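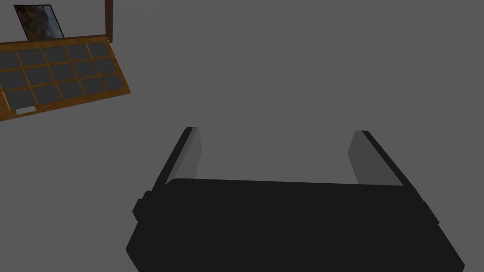
Why does the wage series for Bavia drop in the last quarter when hourly pay there went up?

The last quarter was deflated twice. The file from the regional office already had real wages in it, and our script divided them by the price index again.

Status: open, waiting on reload
Reported by: Danai Kouris
Assigned to: Edin Jurić

Log

Danai noticed the drop while updating the labor share table. Nominal pay is up in every trade, prices are nearly flat, and the real wage line still falls. She checked Imura for the same quarter and it looks fine.

Edin compared the raw files. The Bavia file has 3,000 rows and the column is headed "wage", same as always. The notes tab says constant prices from this quarter on. We don't read the notes tab on import. 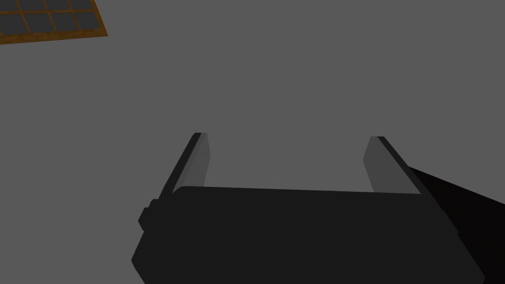
Tried rerunning Bavia with the deflator turned off. The last quarter now lines up with the payroll survey, but the earlier quarters come out too high, as they should, because those are still nominal. So the switch has to be set by quarter and can't be set by region. For the chart background, Fotini wants the same flat gray as the surface under the gripper, and the near-black of its housing for the real wage line. That is a style change only and can go in with the reload.

Added a price basis column to the import table, with two values, nominal and constant. Blank stops the load. Tested on 400 rows from Bavia and 400 from Imura. Both matched the hand calculation except for 23 rows in Imura where the employer code is missing. Those were missing before and belong in a separate ticket.

Reply from Bożena Rutkowska, 30 May 2020: The regional office confirms the change. They will keep sending constant prices and will put the base year in the header. The base year is the same as ours, so no rebasing needed.

Left to do
Reload Bavia, last quarter only.
Rerun the labor share table and send it to Danai.
Ask Leonidas Vasilakis if the August report quoted the old series anywhere. If it did, he needs the old and new figures side by side.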